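The Manmont food container is supplied by Kuvel for staff kitchens and pantries. It is a rectangular box in frosted, translucent white plastic with a hinged lid – suitable for snack packets and other dry goods.
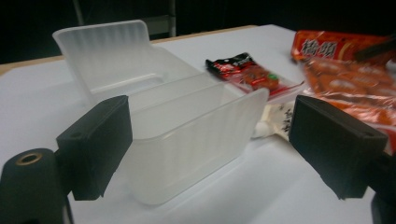
## Ordering

Containers are sold in cartons of 30 under item number 610. Orders are dispatched within 7 days. Unused cartons may be returned within 14 days of delivery.

Prices are valid through July.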